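Irnelley Residents' Association
Minutes of the January general meeting

Meeting opened at 7:05 p.m. in the downstairs room. Dalibor Jelínek in the chair. Sign-in sheet shows 13 households. Apologies were received from both flats over the bakery.

1. Minutes of the last meeting
Approved with one correction. Under "Drainage," the street should read Cakunach Lane, not Cakunach Court.

2. Parking on Cakunach Lane
The city has answered our letter. It will repaint the lines at the top of the lane but will not add a permit zone this year. Several members said delivery vans are still stopping across the driveway at number 68. The chair will write again and attach the dates that residents have sent in. Anyone with more dates should email them before the end of the month.

3. Storm drain
The drain by the bus shelter backed up again after the heavy rain. The city crew cleared leaves from the grate but did not go down the line. Motion to ask for a camera inspection. Seconded and carried, 3 against. Those against felt we should first ask when the line was last cleaned. The chair agreed to put that question in the same letter.

4. Newsletter
The next issue will run to 6 pages. Copy is due by noon on the last day of the month. Members asked for larger type in the events listing and for the garbage pickup changes to go on the front page.
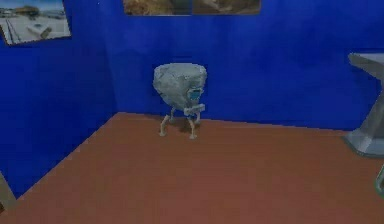 Gray figure on two legs in a blue-walled room.

One member would like more pictures of the neighborhood and offered to take some of the creek path. Accepted.

5. Front doors and trim
Berkura, the management company for the row houses, wants all exterior painting requests in writing from now on. Owners on the row objected that this was never required before. Fröhlich Paint has offered members a discount on exterior stain if orders go in together. A list was started and will stay on the notice board. Colors already approved by Berkura do not need a new request.
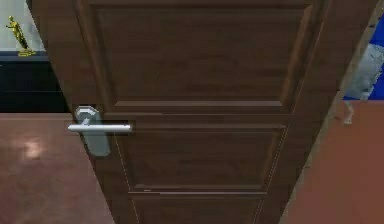 Dark brown paneled door, computer rendering.

6. Spring plant swap
To be held in the parking area behind the hall, weather permitting. Tables can be set up from 8:30 a.m. No invasive plants, and please label pots. Mint must be in a container.

7. Other business
A set of keys was left at the last meeting and is still in the kitchen drawer. The streetlight at the foot of the steps is out again and has been reported.

Meeting closed at 8:40 p.m. The next meeting will be in the same room, with the reply from the city first on the agenda if it has arrived.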